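# Garment demos: turning things right side out

I have been recording teleoperated demonstrations for the laundry part of the Virkenum project since March. Folding is mostly solved for my purposes. Turning is the current problem, and the red piece with the striped trim has taken more of my time than everything else in the pile combined. 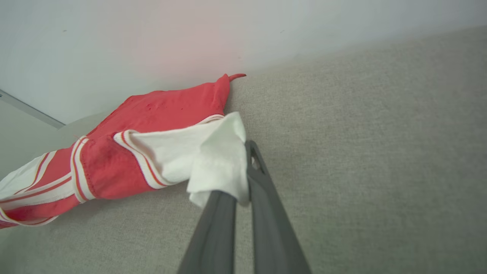 ## Where to grab

The first decision in every episode is the pinch point. With the white fabric coming out of the opening, there are two candidates: the white fabric itself or the striped trim around it. I started on the trim, which looks like the more obvious target in the wrist view. The policy learned to like it too, and then pulled the opening shut on most attempts.

I now pinch the white fabric and leave the trim alone. A fold should sit fully between the fingertips before they close. If only a single layer is caught, I open and try again within the same episode. I keep those retries in the data. An earlier set had them trimmed out, and the resulting policy had no idea what to do after a miss.

## Speed

My leader arm runs through Suvovis, which I have set to scale hand motion down by a factor of 2 near the surface. This makes the approach slow and dull to perform. It also removed most of the small corrections I was making just before contact, and those corrections were showing up in rollouts as a visible shake.

A turning episode takes me 39 seconds at this setting. I can do 40 in a session before my grasps get sloppy. After that I stop, even if the setup is still good.

## Surface

I record on gray upholstery. Fabric on fabric has enough friction that the rest of the garment mostly stays put while one end is pulled. On a bare tabletop the whole thing slid toward the gripper and I ended up teaching the arm to drag laundry.

The drawback is that the fingertips can press into the cushion without any obvious sign of it in the wrist camera. I watch the motor current instead and back off when it climbs.

## Current state

The dataset stands at 1,228 episodes across all garments. Red and white pieces are overrepresented and I expect that to cause trouble with dark clothing, where the opening is much harder to find on camera. Dark socks are next.

I also want to compare the Bralanari fingertip pads with the plain ones. Thin fabric is the test I care about, as the plain tips lose it when the pull is longer than a hand's width. I'll post the numbers once both sets have been through the same training run.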